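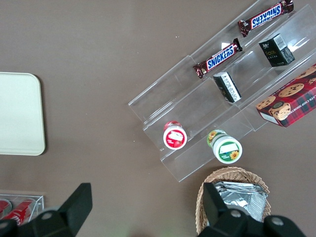 Ticket 1842: Shelf-picking station, Larkine Student Robotics Project
Category: Perception / grasp selection
Priority: Normal
Status: Resolved, monitoring
Submitted by: Picking team, Station 4

Summary of problem
The picking routine selects the wrong item when two products of the same type are placed on the rack. The fault was first noted in May and became frequent after the Fuvura vision module was updated. A request for a single candy bar is expected to return the one nearest the gripper. With two Snickers bars on the top tier, one with its lettering upright and the other with its lettering upside down, the module assigns both to one object and places the grasp point between them. The clear plastic of the rack also produces bright reflections, and a small glare spot lies just above the nearer bar.

Steps taken
1. Wrist camera calibration repeated using the Chidiac board. No change in results.
2. Exposure lowered by one step. False detections on the glare were reduced, but the merged bars remained.
3. Training set reviewed. Of 1,842 labeled views, only 68 included a wrapper with inverted lettering. The team considers this the likely cause of the poor separation.
4. Minimum overlap setting changed in the Sako configuration file. The two bars were then reported as separate objects in 9 consecutive trials.

Response from lab support
The change at step 4 is approved for use at Station 4 only. Other stations should keep the default value until their own trials are on record. Please attach the full configuration file to this ticket – the extract supplied does not show the depth filter settings.

Students are reminded that the rack must not be moved between calibration and the first pick. If it is moved, calibration is to be repeated and the new offset entered in the station log.

Further comment from picking team, Sat 14 August
Configuration file attached. Additional views with inverted wrappers are being labeled. The foil package in the basket is still reported with low confidence and has been entered as a separate ticket.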